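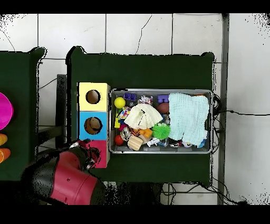
Yellow, blue and pink boxes on the green table.

4. Pair the Burlow door sensor before you screw the pet door to anything. Hold the button for 16 seconds and let go when the light turns green.

Note: mine took two tries – keep your phone close.

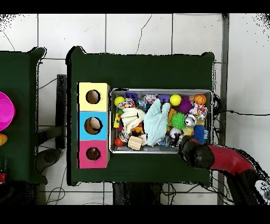
5. Set the curfew next. I lock ours at 20 minutes past nine, and Piroska Vincze goes even earlier with her terrier. Before you trust the timer, get your dog to come through a few times. A braided rope toy or a yellow ball tossed to the other side works great!

Caution: don't force the flap past 90 degrees.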